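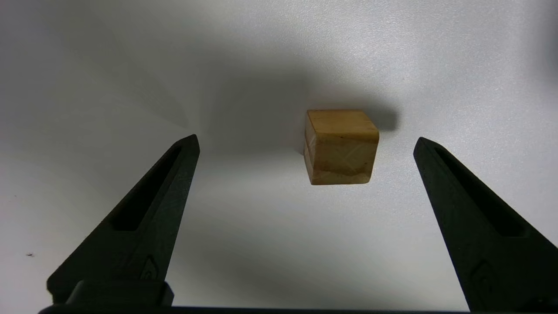
Category: Hobby robotics

Wadach is a home-built sorting arm, put together in a shared workshop called Plendska. Its stated purpose is to tidy a table, a job it does far more slowly than a person and with much more wiring.

Design

The gripper has two tapered black fingers, each with a long slot down the middle. The current pair is version 15. Most of the earlier ones are kept in a drawer, where they are described as spares.

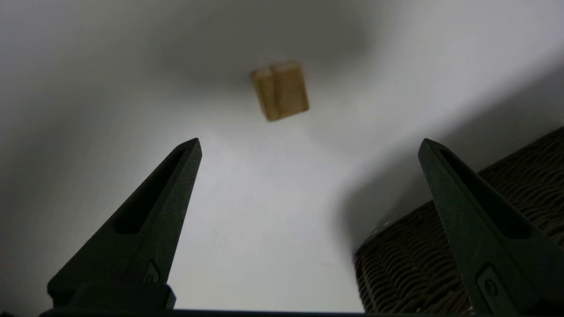 Small wooden blocks were chosen as the first test pieces on the grounds that they are cheap and do not roll. Builders logged 1,376 attempts by February, a total that includes those made with the power off.

Test table

Trials take place on a white tabletop with pale panels behind it and a dark wicker basket on the right. The control program, Allance, is given a mixed set of household items – some easy, some plainly chosen out of spite.

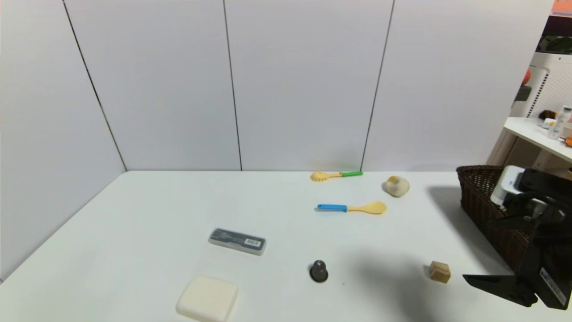
The table with cube, soap, utensils and basket.

A full run is allowed about 43 minutes. Soap is generally regarded as the hardest item, and the workshop's rules devote two paragraphs to it. 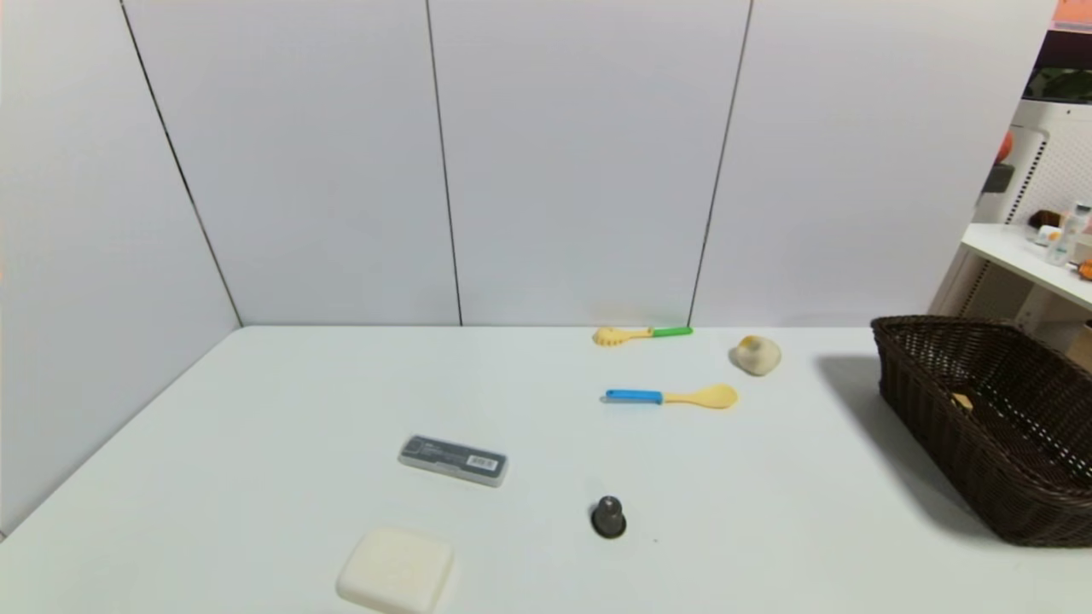 Later work has gone into the wrist bracket, which builders call the Schumacher and which comes loose at speed. Speed has been reduced.

See also

Gripper
Pick and place
Wicker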